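Search this site Enter keywords Go
Home About Us Our Towels Mending Wholesale Contact

About Ladefoged

Hello, and thanks for clicking on the page most people skip! I'm the one who started Ladefoged, and I still answer most of the emails, so if you've ever written to us about a frayed bath sheet it was probably me you got.

We edge and mend towels. White ones mainly, for guest houses, swimming clubs, little hairdressers and anybody at home who has grown fond of a particular towel and doesn't want to bin it. I began in 2000 with a second-hand zigzag machine on my kitchen table and a pile of hand towels from my sister's B&B, all of them coming apart at the hems. I only had one reel of thread in the house with enough on it to finish the job, and it was a rainbow one left over from a school costume. She loved them. Her guests started asking where they could get them (one went home in a suitcase, we think), and that was the business, more or less.

The rainbow zigzag has been our stitch ever since. The thread changes colour as it goes along, so where the red falls and where the blue falls is pure luck, and no two towels come out the same. I did try a tasteful grey one year. We sold 4. 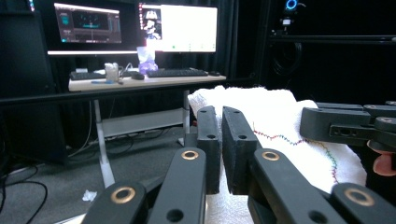 White terry with the rainbow zigzag, colours running from red round to purple.

We moved out of my kitchen and into Faltau Yard when the boxes reached the landing. It's an old building with a steep stair and a kettle that trips the lights, but we've got proper tables now and somewhere to hang things. There's a shop corner at the front too, though it's tiny and you'll probably have to move a basket to get to the till.

People always ask about the towelling. We buy it in from Pitasora, who have been patient with us from our very first order (100 metres, and I cried when I saw the invoice). It's cotton, with a good thick loop on it, and it goes through our own wash twice before it gets anywhere near a needle. Terry shrinks! If you stitch it first the edge goes wavy like a lettuce and there's no saving it. I learned that on a whole batch for a swimming club and I'm still a bit sorry.

We also do a thinner, more open cloth called the Drurnik, good for drying glasses and for wrapping bread. It's our cheapest thing and the one I use most at home. 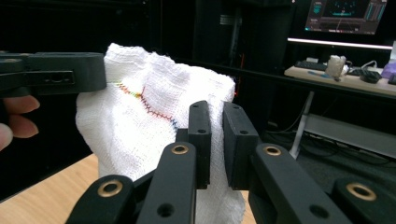 Zigzag stitching in changing colours on white cloth.

Mending is still my favourite part of the week. Send us your towel clean and dry, with your name on a bit of paper tucked inside the parcel, and we'll trim the frayed bits and go over the edge again. Plain white thread if you like, rainbow if you don't say. Small holes we can usually manage, bleach marks we can't, and if we think it's past helping we'll ring you before we do anything. Last October we mended 1140 of them, mostly guest houses getting straight after the summer, and my shoulders knew all about it.

Do come and see us if you're passing. We're open Tuesday to Saturday, ten till four, and the door sticks so give it a shove. For mending prices and postage have a look at the Mending page, or drop me a line through Contact and I'll get back to you as soon as I'm off the machine.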